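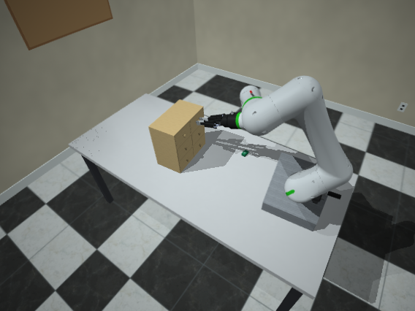 Mortimer Ruiz-Ortega wrote in to say that speed limits don't belong in simulation at all, that nothing can get hurt in there, and that every rule I make people follow before they touch the real arm just slows them down. I get where he's coming from! I used to run my sims flat out too. But I've now moved enough drawer tasks from the screen to the bench that I've changed my mind, so this page is my answer to him and a write-up of how I set one up.

I'm assuming you already have an arm on a pedestal, a small cabinet with knobs, and a parallel-jaw gripper in your simulator of choice. I use Stovov, but the menus in Gutel are close enough that you should be able to follow along.

Start with the limits, before any motion

Open the robot settings and type in the same joint and speed limits you plan to use on the real thing. I mean the reduced ones you'll use with people nearby, and you'll find the maximums in the arm's manual so you know what you're reducing from. If you train or tune at full speed and then slow it down later, your timing changes, your grasps change, and you get to do it all again (ask me how I know).

My hand speed for drawer work is capped at 22 centimeters per second. It looks painfully slow on screen. Leave it alone.

Draw the keep-out boxes

Add one box around the cabinet, a little bigger than the cabinet itself, and one for the tabletop. The planner can't enter either of them until you let it. When the gripper is lined up with a knob, you open up the cabinet box for that move only, then close it again on the way out. People love to delete the box the first time the planner complains. Please don't, move the start pose instead. A lot of complaints go away when the gripper comes in from the front with the elbow high.

Top corners deserve extra care. Fingers that skim past a cabinet's top front edge in sim will clip it on the bench sooner or later, because your real cabinet is never quite where you measured it. I keep 3 centimeters of clearance on every approach that isn't a grasp.

Put something in the way

I like to leave a small loose item on the table between the pedestal and the cabinet. Then log any contact with it as a failure, even if the drawer opened beautifully. My early scripts only scored the drawer, and wow, did I have some ugly motions getting full marks.

Make a stop count as a stop

Wire up a stop key and use it in the middle of a run. After a stop, the arm should sit still until a person clears the fault and then starts it again, as two separate steps. Brandão's default script picked up where it left off as soon as you cleared it, and I'd been using it for ages before I noticed. Fix that in sim and you won't carry the habit over.

Keep a log somebody else can read

For each batch I write down the scene version, the limits, the random seed, and every contact. I ran 3,754 tries on my last drawer setup and about 860 of those had to be thrown out when I found I'd changed the gripper width halfway through and hadn't written it down. Now the script (mine's called Fuvoter, don't ask) refuses to start if the notes field is blank.

Before you go to the bench

None of this replaces a proper risk assessment. If you haven't read ISO 10218 or whatever your workplace uses for robot safety, do that before the power goes on, and get the person responsible for the cell to sign off on your limits. Then run the first real motion with the drawers empty and your hand on the stop.

Mortimer, if you still want to run yours flat out, at least save it as a separate scene file so it doesn't get loaded on the real controller by mistake. I'm redoing the section on grasp force in May and I'll add the settings for smaller knobs then.

Last updated 1 April 2019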